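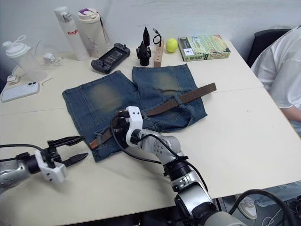

Page 31

Chapter 3
Leather: From Hide to Strap

Pick up any old belt and bend it. It gives, it creases, and it springs most of the way back! Few materials that people first made thousands of years ago are still in such ordinary use, and this chapter is all about how a raw skin becomes something you can cut, punch and wear every day.

We start in the tannery. A fresh hide rots quickly, dries stiff as a board and smells dreadful. Tanning changes the protein in the skin, called collagen, so that it lasts. The oldest methods used bark, and at the Plesel yard in Clellisport (we shall come back to it often) oak bark was still being ground by water power when the yard had 30 pits and 200 hides soaking in them.

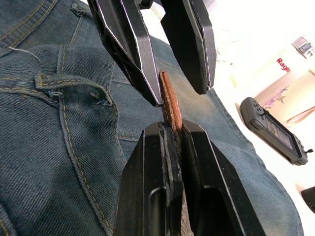
Next comes finishing, where oils and waxes are worked in by hand or by drum. A strap needs firm leather that won't stretch much, while a glove needs the opposite, and the wonderful thing is that both can come from the same animal. Hides are thickest along the back and loosest at the belly.

Before you read on, find something leather at home and look closely at a cut edge. Can you see the fibres? Are they packed tightly near the smooth side? Make a quick sketch and keep it, as you will need it for the Celtton wear test in Section 3.2.

Key words: hide, collagen, tannin, grain, currying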